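GORNDALE – The old feed store on Puvell Street has its doors open again, and this time the shelves are full of drills, soup pots, tents and sewing machines that anyone in town can take home for a week.

The Gorndale Lending Room opened in October after months of painting, sorting and a great deal of sweeping. It works the way a book library does. You sign up, you pick what you need, and you bring it back when you're done. Membership costs $8 a year, and kids under 13 join free on a parent's card.

And people came! The line on opening morning ran past the bakery and nearly to the bus stop. By 2 p.m. the carpet cleaner had a waiting list, both pressure canners were gone, and a family of five had walked out with a tent, a camp stove and a croquet set (in October, good for them).

Most of what's on the shelves came out of Gorndale garages. The call for donations went out over the summer on the bulletin board at Tarkeo Hardware, and the pile got big enough that the store had to clear out half its loading dock to hold it. There were 60 hand tools in the first batch alone, plus a cider press that still works beautifully and a wooden canoe that took up most of the back hall until someone worked out how to hang it from the rafters.

The front half of the room holds the shelves and the checkout desk. The back half is for making and mending, with good light and long tables where you can spread out a project and leave it overnight if you ask first. Sewing machines are on the left, glue and clamps on the right.

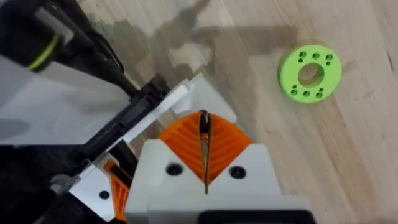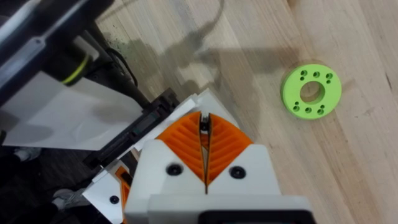 A bright green ring on the pale wood tabletop.

What you can borrow

Kitchen gear has been the runaway favorite so far. The big stockpots go out almost as soon as they come in, and the bread pans have a fan club already. If you're planning a Thanksgiving crowd, put your name down early for the folding chairs and the roasting pans.

Garden tools come next, with rakes and wheelbarrows in high demand while the maples are dropping. The Shukla Orchard has lent two of its tall picking ladders for the season, and they can be reserved by the day.

Most items go out for one week and can be renewed once if there's no one waiting. Power tools come with a short how-to at the desk, even if you've used one before. Late fees are a quarter a day, and the jar by the register goes toward new saw blades.

What's still needed

The wish list on the front door changes all the time. Right now it asks for a working food dehydrator, extension cords, snowshoes in any size and a sturdy step stool. Please skip the mattresses, old televisions and anything that runs on gas, as there's no safe place to store it.

Donations can be dropped at the side door whenever the room is open. Hours are posted in the window, and evening hours start next month for folks who can't make it in during the workday.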